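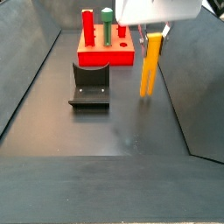 Bloc à chevilles rouge, il reste un trou vide : je laisse ou je complète ?

gastari_12
Bonjour à tous, je récupère petit à petit du matériel de motricité fine pour la ludothèque et je tombe sur ce bloc rouge. Dessus j'ai une grande cheville rouge, une verte avec une tête plus large que la tige, et une petite rouge qui dépasse à peine. Et devant la petite, un trou rond sans rien dedans. Vous feriez quoi, vous ? J'ai payé le lot 140 euros, alors j'aimerais autant qu'il serve !

Melnyk
Laisse le trou ! Chez nous les petits adorent justement chercher où ça rentre. Un bloc complet, ils le regardent deux minutes et ils partent faire autre chose.

vutier
Pas d'accord du tout avec Melnyk. Un trou vide, à la maison, ça finit en réserve à miettes (vécu). Va chez un tourneur ou prends un bout de tourillon, tu ponces, un coup de peinture et c'est réglé. Bleu par exemple, ça changerait du rouge.

Melnyk
Bleu sur rouge, bof. Et puis des miettes, ça se retire avec un cure-dent...

Saturnino Barrios
Moi c'est plutôt les petits trous sombres en colonne à côté de la grande cheville qui m'intriguent. Ça sert à quoi ? Et le support noir en L devant, avec le haut creusé en arrondi, il va avec le bloc ?

gastari_12
Les petits trous, aucune idée, il n'y avait pas de notice. Le support était dans le même carton, vissé par deux petites vis argentées. Je pensais y poser une cheville couchée dans le creux, le temps que l'enfant choisisse sa place.

vutier
Ah ça par contre j'aime bien ! Mais alors il te faut une cheville de plus, donc je maintiens : tourillon.

gastari_12
Bon, je mesure le trou ce soir et je vous redis. Si quelqu'un a des chevilles Zurneck en rab, je suis preneuse, en MP.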